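Do We Need to Replace the Office Computers Again?
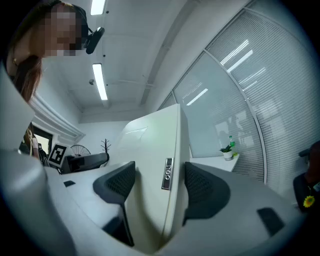 The white Dell tower, with the desk fan and coat rack behind it.

Every February the same flyer shows up from Fultilent, telling us that any desktop past a certain age is "costing you money while you sleep." This year Grovetti sent one too, with 50 dollars off each trade-in. I have read both, and I am still waiting for the part where somebody shows the math.

Most of what we do here is email, spreadsheets and the shared calendar. A tower that opens those in the morning is doing its job. Ashwin Venkataraman got a quote anyway, and it came to 1859 dollars for 2 machines, before setup. Setup was another 70 per desk, for what looks to me like plugging in a monitor and typing a password.

I'm not against new equipment. If yours freezes or won't take updates, tell Ashwin and we'll look at it – a real fault is a real fault. But "it feels slow" deserves a closer look first. Close the browser tabs. Restart it. Wipe the dust off the vents and move whatever is shoved up against the case.

The quote is good until the end of the month, or so they say. These offers have a way of coming back. Comments to Ashwin before then, please.

Contact us | © 2023 Subramaniam Office News | Back to top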